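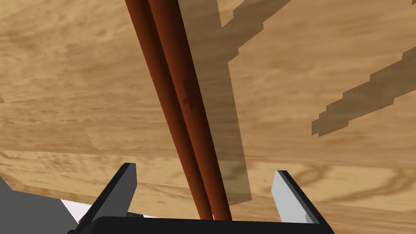 The Summer I Learned to Eat Slowly

My grandmother could finish a plate of food before I'd unfolded my napkin, and I got that from her. Lunch at my desk took me 8 minutes, most days, and I'd be scrolling the whole time. Ask me at three o'clock what I'd had and I'd need to check the trash.

Then in July my friend Ziad Smadi opened a noodle counter called Komosik, in the old shoe repair place on our block, and I started going in for dinner (too often, my bank would say). It has 30 seats, no TV, and soup so hot you couldn't rush it if you tried. I tried. I burned my tongue twice in the first week!

Ziad took away my fork after that. I was terrible with chopsticks – noodles down my shirt, a mushroom on the floor, an egg that got clean away from me – but I was also, for the first time in years, paying attention to dinner. I noticed the ginger. I noticed he puts something smoky in the broth on rainy nights, and he still won't tell me what it is.

So I've been trying it at home. I put the phone in the bread box, sit at the table instead of the couch, and start with whatever's crunchy, so I have to chew. Some nights it's lovely and some nights I'm just a hungry person staring at a wall, and my husband has asked whether we could at least have the radio on. We can. We settled on jazz.

I haven't lost any weight, if you're wondering, and my heartburn comes and goes as it pleases. But I cook a bit better now, probably from tasting what I make. Last night I did a plain pot of rice with scallions and sesame oil and we sat there until the candle was nearly gone, arguing about where to put the new bookshelf.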